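4. Fitting the Hindow batten light to an exposed ceiling

The leaflet in the box says one person can do this in 21 minutes. We doubt it. Allow a morning, have a second pair of hands ready for the lifting, and read the whole of this section before you open the fixings bag.

4.1 Before you start

1. Switch off the lighting circuit at the consumer unit and check it is dead with a proper tester. A wall switch turned to off is not enough.
2. Look at what you are fixing to. The maker's drawing shows a flat plaster ceiling, which is no help if yours is metal decking on steel beams.
3. Find the conduit runs and mark them with tape. Do not assume they run straight between the boxes.
4. Check the length of the fitting against the label. Ours is sold as the 1,388 and that is the body only, in millimetres. The end caps are extra.

CAUTION: Never hang the fitting from conduit, however solid it feels when you pull on it.

4.2 Choosing the position

Stand where people will be working and look up. Plans are drawn from above and tell you very little about glare, and a bright tube that seems harmless from the doorway can be a nuisance to anyone who has to tip their head back. Painting the ceiling white helps to spread the light a little. It will not rescue a fitting that has been put in the wrong place.
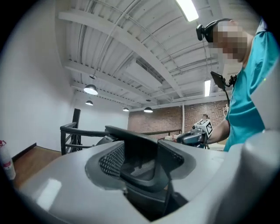 Can the batten be fixed straight to the corrugated decking?

Only if whoever supplied the decking agrees in writing, and they seldom do. Use beam clamps and a length of channel instead. The Zistoteck clamps sold alongside the light will do the job, though we can't see what makes them worth the extra over plain ones of the same rating.

4.3 Hanging the fitting

1. Fit a clamp to the lower flange of each beam. Tighten by hand first, then with a spanner.
2. Bolt the channel across the clamps. Check it with a level – the beams themselves may not be true.
3. Drop two M8 rods from the channel, 36 cm in from each end of the fitting.
4. Lift the batten on to the rods and run the nuts up until it sits level. Your helper should keep hold of the far end until both nuts are on.
5. Lock each rod with a second nut. The bag contains only enough for one per rod, so buy more.

NOTE: The Skinidby wire kit is offered as a quicker choice. It is quicker, but the light swings whenever a door is opened, and we would leave it on the shelf.

4.4 Wiring and cover

1. Bring the cable in through the rubber grommet and leave a little slack.
2. Connect live, neutral and earth as marked on the block. If the colours in your building don't match the diagram, stop and call an electrician.
3. Clip on the cover. Older Dreßler covers are said to be a fit. The one we tried needed filing at both ends and still rattled.
4. Restore the power and test the light from every switch that controls it.

CAUTION: Do not stand directly under the cover when testing for the first time. The clips are thin plastic and feel it.

4.5 Checking afterwards

Go over the clamps and nuts again after a month, then once a year. February suits us.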